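Third summer with the boat, and the second time I've painted her bottom

August 2025

So the boat is back in the water, my shoulders hurt, and I have blue paint behind one ear that no soap will touch. Consuelo Olmedo, who has the slip next to mine and has owned more boats than I've had cars, told me back in January to book the haul-out early. I didn't. I ended up on the waiting list at the McKinnon yard with everybody else. 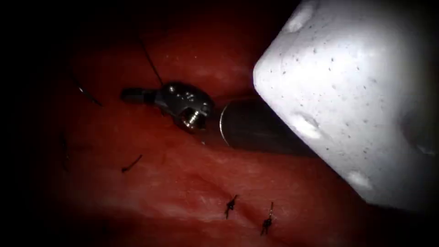
The quote for having them do the whole job was $3858, and I laughed out loud at the counter (sorry, McKinnon people, you were very nice about it). I paid for the lift and the stands and did the rest myself. Sanding took forever! The old paint was Endeo, put on by the last owner, and it came off in flakes near the keel but hung on like crazy along the waterline.

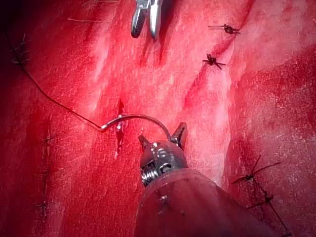

Jaws open, with a curved needle and dark thread

I wore a proper respirator this time -- last time I used a cheap dust mask and sneezed blue for days. I also put plastic down under the hull, which the yard insists on, and vacuumed as I went. Then came the primer, Sanurgate, two coats with a short roller. It goes on thin and runs if you look at it wrong. 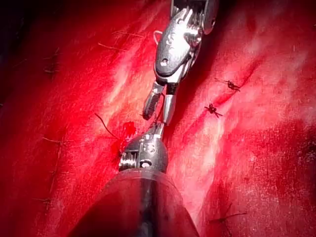 Can you roll new bottom paint right over the old stuff?
Sometimes, if the old coat is sound and the two paints are compatible, but check with the maker of the new one first. Mine was flaking, so I sanded it back and primed.
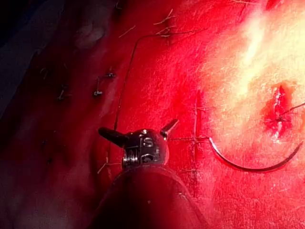 The top coat was Citau in a dark blue, and I gave the rudder and the leading edges an extra pass. I was in the yard for 13 days, 2 of them spent sitting in the car watching it rain. The guys moved the stands for me so I could get at the bare patches, and I dabbed those last with a little foam brush.

She went back in just after lunch. Next up is the varnish on the tiller, and I still need to find out why the bilge pump hums.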